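Household Skills, Unit 3: Clothes and the Bedroom
Handout for the Saturday group — January 13, 2018
Instructor: Farhad Sadeghi

Read this before you start the practice sheet. Bring the sheet back filled in, even if you only got through half of it.

1. Where to work

Most people fold standing at whatever is closest. Pick a flat surface that comes up to your hip or a little lower. A made-up bed is fine if the sheet is clean and pulled over all the corners. Wrinkles in the sheet don't matter much for folding, but a loose corner does. It comes off the mattress as soon as you start dragging things across it.

Clear the bed of pillows first. Put the clothes down at one side and keep the other side for finished work.

2. Taking things out of the pile

Take one piece at a time. Clothes that have been sitting in a heap catch on each other, and a sleeve or a hem will bring the next piece along with it. Get hold of the top piece near its middle, lift, and wait a second before moving it sideways.

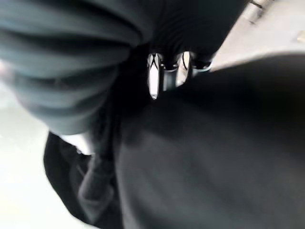 Shake each piece once, away from your face. Turn it right side out. Check the pockets, and close zippers and snaps before the piece goes down flat. Anything with a stain goes on the floor by the door and does not get folded.

3. Knits and ribbed fabric

Ribbed cloth stretches across the ribs and hardly at all along them. Fold along the ribs where you can. If you pull a ribbed cuff or hem to straighten it, it will go back to where it was, so smooth it with the flat of your hand.

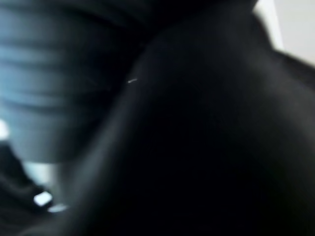
Heavy knits are folded in thirds and stored flat. Do not hang them. Myroslav Polishchuk's group tried both ways last term and the hung sweaters had marks at the shoulders by February.

4. Folding order

Start with the large pieces and finish with the small ones. For a T-shirt:

Lay it face down and smooth it from the collar to the hem.
Fold one side in toward the middle, sleeve back on itself.
Do the same with the other side.
Bring the hem up to the collar, then fold once more if the drawer is shallow.

Towels go in half lengthwise, then in thirds. Dark and light pieces can share a stack once they are clean and dry.

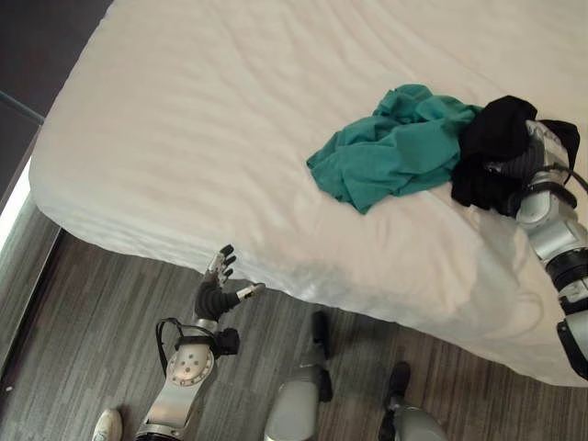 If you stop partway, leave the unfolded pieces together on one side so you know where you were. Finished stacks go into the drawer before the bed is used again.

5. Practice sheet

Fold one full load at home. Write down the start time, the end time, and which piece gave you the most trouble. Sheets can be left in Room 234 before the next class.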